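二月进度报告
项目：共享工坊自制桌面机械臂（工坊内部叫 Pirness 臂）
提交给：Evstead 小额资助项目，Ourania Michailidis 女士
撰写：Filippos Panagiotou

尊敬的 Michailidis 女士：

您好。按照资助协议，我每两个月向您报告一次工作的情况。这是第二份报告。第一份报告里，有些地方我写得太技术，您在回信中提了意见，所以这一次我尽量用普通的话来写。中文不是我的母语，报告请 Polyxeni Theodorakopoulos 看过一遍，如果还有不通顺的句子，是我的责任。

一、总的情况

上次报告的时候，机械臂的六个关节已经装好，但是夹爪还没有装，手腕上的小相机也只是用胶带临时固定。现在夹爪和相机都已经正式安装，机械臂可以从电脑接收命令，移动到指定的位置，张开和合上手指。我们计划中的第一阶段（机械部分和接线）可以说完成了，只有一个电缆的问题还没有解决，我在第四节说明。

第二阶段是让机械臂根据相机的画面找到台面上的小物品，把它夹起来，再放到另一个位置。这个阶段刚刚开始。按原来的时间表，我们落后两个星期。

二、机械部分

夹爪是 Stelios Vrettos 设计的，在工坊里用打印机做出来。一共做了三个版本。第一个版本的手指太直，夹扁的东西时两个指尖不能同时接触。第二个版本的形状好一些，但是齿轮的孔打得太紧，电机过热，我们只好停下来。第三个版本就是现在用的。手指向前逐渐变细，指尖做成圆的，这样碰到台面的时候不容易卡住。

第三关节的减速器换过一次。原来那个有间隙，手臂伸到最远的时候，末端会晃动。新的减速器从 Antoniadis 商店订购，到货比他们说的晚，这是我们落后的主要原因。换完以后，我用百分表在同一个位置重复测量了120次，结果比以前稳定很多，表格放在附件一里面。

底座的固定方式也改了。以前用两个夹钳，每次工作前要重新对准。现在底座用螺栓固定在一块钢板上，拿走以后再放回来，位置基本不变。

三、相机和台面

相机的安装角度花了很多时间。角度太平，看不到指尖；角度太陡，只能看到台面很小的一块。Periklis Ververidis 建议把相机向后移，再稍微抬高，让两个指尖留在画面的下边，台面占画面的大部分。我们试了几个支架，最后采用了他的方案。
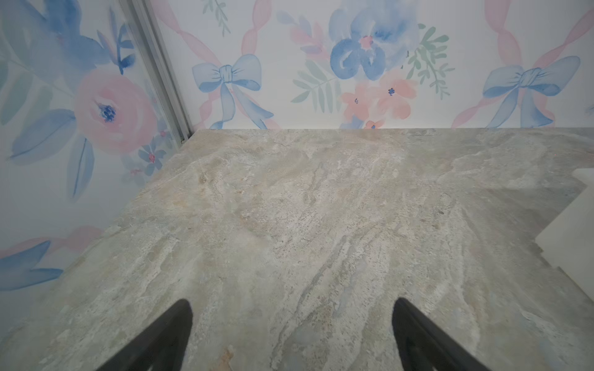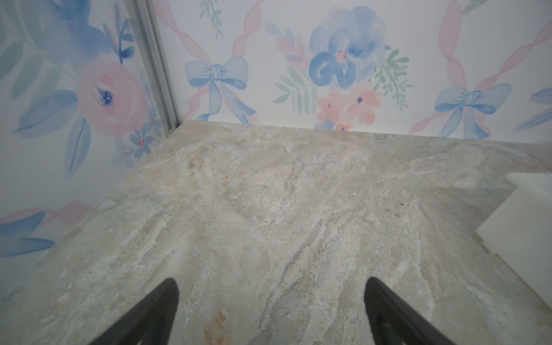

在识别软件方面，我们现在用的方法很简单：先记住没有物品时台面的样子，再和当前的画面比较，不同的地方就当作可能的物品。这个方法在单色的桌面上没有困难，可是我们的台面是仿石的花纹，有灰色、米色的纹路和很多小斑点，靠近画面下边还有一块铁锈色的斑。手腕只要移动一点，这些花纹就跟着移动，程序就会报告一个不存在的物品。铁锈色的那块斑是最常见的错误，因为它的颜色和我们测试用的软木塞很接近。后面墙纸上的蓝色蝴蝶结和花也引起同样的问题，所以我在程序里加了一条界线，台面后边缘以上的部分全部不计算。

有人建议我们铺一块白布，问题就没有了。我和 Stelios 讨论过，决定先不这样做。项目申请书里写的目标是让机械臂在普通家庭的台面上工作，普通家庭的台面常常有花纹。如果到四月底错误还是太多，我们再考虑先用白布完成演示，然后单独处理花纹的问题。这一点我希望听到您的意见。

到现在为止，我们收集了3,122张练习用的画面。其中一部分还没有做标记。标记的工作比较枯燥，由我和 Polyxeni 分着做，一般是星期四晚上七点以后。

四、没有解决的问题

第一，手腕的电缆。第六关节转到接近极限的时候，相机的电缆被拉紧，画面有时中断。我们现在用软件限制了转动的角度，这只是临时的办法。Stelios 正在画一个新的电缆夹，让电缆从关节的中间穿过去。

第二，夹的力量。夹爪没有力的传感器，我们只能通过电机的电流来估计。对硬的物品这样够用，对纸杯之类的物品不够，测试中压扁了几个。我打算先把电流的上限降低，再看小的物品会不会滑掉。

第三，安全。工坊是共用的，旁边常常有别人在做木工。急停按钮已经接好，装在桌子的前边。但是 Periklis 提醒我，站在机械臂另一边的人够不到它。我们要加第二个按钮，零件已经有了，还没有时间接线。在第二个按钮装好以前，我们规定机械臂运行的时候必须有两个人在场。

五、经费

资助总额是2,000欧元。主要的支出是电机、第三关节的新减速器、相机和钢板。打印材料由工坊提供，不算在里面。电源本来要买新的，后来 Dandis 维修店送给我们一个二手的，测试以后电压正常，所以这一项没有花钱。收据的扫描件放在附件二。

我想申请一个小的调整：把没有用掉的电源那一项改为购买电缆和第二个急停按钮的外壳。总额不变。如果您同意，请在回信里写一句话就可以。

六、下一个阶段的计划

三月的前半个月，安装新的电缆夹和第二个急停按钮。在这两件事完成以前，不做长时间的运行。

三月的后半个月，改进识别程序。我想试一个不同的方法，不再和一张固定的画面比较，而是用已经做好标记的画面训练一个小的模型。工坊的电脑比较旧，训练可能要整个晚上，我已经和管理时间表的人说好，晚上可以不关机。

四月，做完整的夹取测试。测试用7种物品，名单和申请书里的一样，只是把玻璃杯换成了塑料杯。每种物品放在台面的不同位置，成功和失败都要记录，失败的还要写原因。

如果您或者您的同事愿意来工坊看一看，我们很欢迎。最好提前几天通知，这样我可以保证机械臂是装好的状态，不是拆开放在桌子上。

此致
敬礼

Filippos Panagiotou
代表 Pirness 臂项目小组

附件一：第三关节重复测量表
附件二：收据扫描件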